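Automation on the Packing Floor: What Changes for Staff
2 min read

The Trurkside site began moving part of its canister packing to automated handling in November. As a line supervisor there, I wish to set down how the change has been managed and what it has meant for the people on the floor.

Each pick is first rehearsed in simulation. Operators review the approach of the gripper to an upright cylinder, with the fingers open on either side, and may reject any approach they consider unsafe or impractical. A new pick is run 100 times in this manner before it is released to the line. 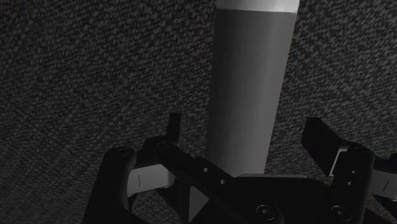
Duties and Training

Of the 57 employees on the packing floor, 11 have moved to cell operator positions. They retain their grade and shift pattern. A further 33 have completed the introductory course offered by Tenbridge, and the remainder will be scheduled by seniority.

Repetitive lifting has been reduced on the early shift. Other demands have grown — operators now spend much of the day at a screen, and several have asked for more frequent rotation. That request is under review. I support it.

Manual packing will continue for mixed orders.

Recent Posts
Shift Handover at Oltomell: A Revised Checklist
Notes on the Hayat Scheduling System
Rest Breaks and Screen Work

Contact | Copyright, all rights reserved | Back to top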